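5th December – trailer cut, notes

Drasenero teaser, v2 export done just before lunch. Runs long still. Annelies wants the reveal of the second villain out altogether, I want it as the last shot, so we've agreed to leave a hole there and argue next week. Her point is that the casting has been all over the forums since October anyway and there's no surprise left in it. My point is that people who read forums are not the people buying tickets.

Test upload went to the private Chala page, 2,000 invites sent, 1,089 watched to the end. Drop-off is the same place as last time – the slow bit on the rooftop, before the title. Cut 20 frames off the front of it and the music lands better. Might take more. Save the old one first!!

Sound: the roar under the title card is clipping on small speakers. Fine on the big ones in the edit room, horrible on a phone. Rolled off the low end, bounced it again, bit better. Steta are meant to send the proper mix, what we have is still the temp one with the borrowed drums. Chase them.
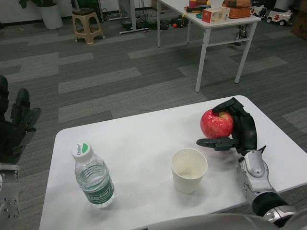 Colour next. The alley shots don't match, one is green and the other is nearly purple, and the grade notes only cover the first. Have put a rough correction on so it doesn't jump at you. Do NOT let this go out as final, it falls apart on the skin tones.

Titles – director's name was spelt wrong on the end card in v1 and is stil wrong in v2, because I opened the old project. Fixed now. Template in the shared folder replaced as well, delete any local copies please.

Nullulex want a square version and a tall one for phones. Square is easy. Tall loses the left half of the bridge fight, so either we reframe shot by shot or use the close-ups instead. Annelies Kälin to pick, she has the list of alternates.

Leak business: watermark every export from here on, incl. the silent ones. Recieved the new watermark file, sits bottom right, too bright over the snow shots. Turn it down a touch.

To do
– v3 with shorter rooftop
– chase Steta for mix
– ask for second alley grade
– tall version, first pass
– new drive, the old one is nearly full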